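okay so I said I'd post about the bowl situation once I'd sorted it and I have now mostly sorted it, so. thread

background for the new people: we moved in June, the kitchen in the new place has exactly one deep cupboard, and I own a frankly stupid number of bowls. mixing bowls, cereal bowls, salad bowls, the bowls that came free with other bowls

Birdie Strickland (hi Birdie) asked me last month which ones I use and I said "all of them" and she just looked at me

so for 3 weeks I put every bowl I used on the left side of the counter after washing and didn't put it back in the cupboard. everything still in the cupboard at the end was on trial for its life

results: I use a big pale one and a smaller blue one. that's it. that's nearly the whole list. plus cereal bowls but those don't count, they live by the cereal

the big one does dough, salad, popcorn, soaking beans, and holding all the peelings when I can't be bothered walking to the compost

the blue one is a cheap plastic thing and I'd have told you I hated it. it's shallow, it doesn't match anything, I bought it at the Multdale market the summer I had no furniture. I reach for it every single day!!

shallow turns out to be great for anything you want to SEE. washed berries, garlic cloves, the screws from whatever I'm taking apart. you can't lose stuff at the bottom of it

the losers: a set of nesting glass ones (gorgeous, heavy, terrifying with wet hands), a wooden salad bowl I've oiled more times than I've eaten from, and a steel one with a rubber base that smells like a tire

I listed the glass set and the steel one on the neighborhood page and Imelda Lumbao took both within 20 minutes. she came over with a tote bag and a dish towel for each glass bowl, a professional

the wooden one I kept. I know. it was my aunt's. it's on top of the fridge holding onions and it seems fine up there

several of you asked about stacking. my whole system is blue inside the pale one, nothing else on top. if a third thing goes in the stack I have to lift the third thing every time and then I stop putting anything away at all

I did try one of those wire shelf risers, the Ostden one. perfectly good riser. it turned one low shelf into two even lower shelves and the big bowl didn't fit on either of them. back it went

also tried hanging them from hooks for one evening – do not recommend unless your bowls have holes in them, and mine don't, and I knew that when I bought the hooks

someone asked about sizes. no idea on the blue one, but I filled it with water up to where I'd be comfortable carrying it and that was 600 ml in the measuring jug. I can push it to 800 if I walk like a butler

the reason I got into all this is the table, really. I've been doing most of my prep on a big table instead of the counter and you get so much more space, but everything just drifts. you look up and there's a bowl at each corner and you're walking laps

so now the two bowls go together in the middle, big one a bit further back, little one in front where my hand goes. scraps in the back, good stuff in the front. I haven't tipped chopped scallions into the peelings since I started doing this (it happened twice in September)

light wood shows everything by the way. turmeric especially. wipe it right away, don't go answer the door and have a nice long chat first

for the person asking what cleaner – dish soap, warm water, a cloth that isn't too wet. then a dry cloth. I had a bottle of Zhuravel wood spray under the sink and it left the surface kind of grabby, flour stuck to it for days

oh and a question from way up the thread, does plastic stain. mine has gone a tiny bit orange on the inside from one batch of chili in spring. I put it out in the sun on the back step for an afternoon and it came up better. not perfect! better

things I still haven't fixed: the lids. I have a drawer of lids. I gave away bowls that had lids and I've still got the lids. Imelda if you're reading this please check your tote bag for gaps where lids should be

next job is the mugs and I'm already in a mood about it. there are the ones from the Larnirus bakery with the chipped handles and I will not be taking suggestions about those

I'll do the same trial though, same 3 weeks, starting when my sister's gone home in October because she uses a fresh mug for every cup of tea and would wreck my data

if you do the bowl thing yourself tell me what survived, I want to know if everyone's favorite is secretly the cheap plastic one
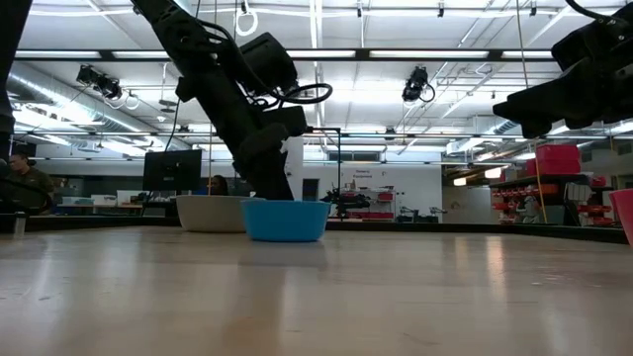
right, dinner. beans are soaking in the big one so it's a one-bowl evening, and I've still got a whole bag of green beans to trim. back later with the lid drawer if I'm feeling brave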